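The step count that ate my walk

I have been wearing a fitness tracker for two years now, a Zomis, the cheap one with the rubber strap that goes sticky in summer. I bought it because my sister-in-law had one and wouldn't stop talking about her resting heart rate. I'd like to say I was above that sort of thing, but the receipt is in the drawer.

My complaint is with the goal. The Zomis app asks you a few questions when you set it up, thinks for a bit, and then hands you a daily number of steps. Mine was 3,000, which I took as an insult. I walk the dog. I walk to the shops. Surely I was doing more than that before breakfast.

Well, some days I was and some days I wasn't, and I began to care which. One night I caught myself going up and down the hallway at twenty to eleven in my socks so the little ring would close. It closed. The watch buzzed and gave me a picture of a trophy. I went to bed with 3,027 steps and a sore heel, and I can't tell you what good the last few hundred of those did anybody.

After that I got suspicious and started testing it. Grating a block of cheese counts as walking, according to the Zomis. So does brushing the dog, if you put some effort in. Pushing a full trolley through the supermarket hardly counts at all, presumably as my wrist stays put on the handle. I'd have thought the trolley was the harder work. My neighbour has the Fekus, which costs a good deal more, and hers gives her credit for knitting. 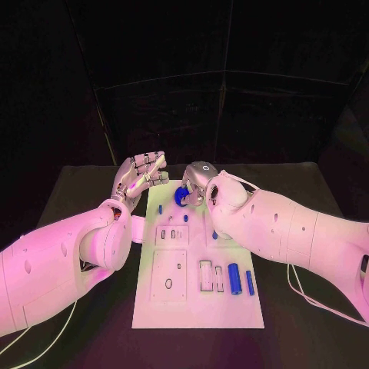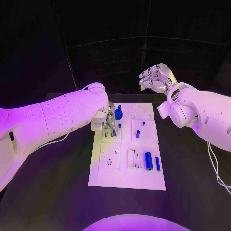

I wrote to the company about the cheese. I got a cheerful reply telling me that all wearables have "some natural variation" and that what matters is the trend over time. I've heard this argument a few times now and I don't think much of it. If I make more lasagne in winter, my trend goes up. Am I fitter? My trousers say otherwise.

Then there are the badges. I have one called Skurkonier, which has an orange mountain on it and which I was awarded for, as far as I can make out, climbing the stairs at my dentist's. I've looked for an explanation of the name in the app and there isn't one. There's a colour version and a grey version, and you get the grey one if you lose your streak. I lost my streak when I had the flu. I'll admit it bothered me, lying there with a bucket beside the bed, to be told my mountain had gone grey.

Irén Szűcs, who ran the Sunday walking group until her knees gave out, never wore anything on her wrist except an old wind-up watch, and she used that to make sure we got to the bakery before it shut. We'd go out along the creek and up past the Zarei nursery, and if somebody asked how far it was, she'd say it was as far as the bakery. Nobody was the worse for it. She's past 50 by a good margin and could leave most of us behind on the hill, back then.

I'm not against measuring things. My doctor measures my blood pressure and I'm glad of it, as there is a reason to know and someone trained to read the answer. What I'd like to see is some proof that a buzzing wristband does the same for an ordinary person who already owns a dog. The leaflet in the box says users "report feeling more active". I'm sure they do. I'd report it too if I'd paid for the Fekus.

So the Zomis has been in the fruit bowl for most of October. The dog hasn't noticed any change in service. I did put it on once, to time some eggs, and it told me I'd been sitting for a long while and should think about moving. I was standing at the stove.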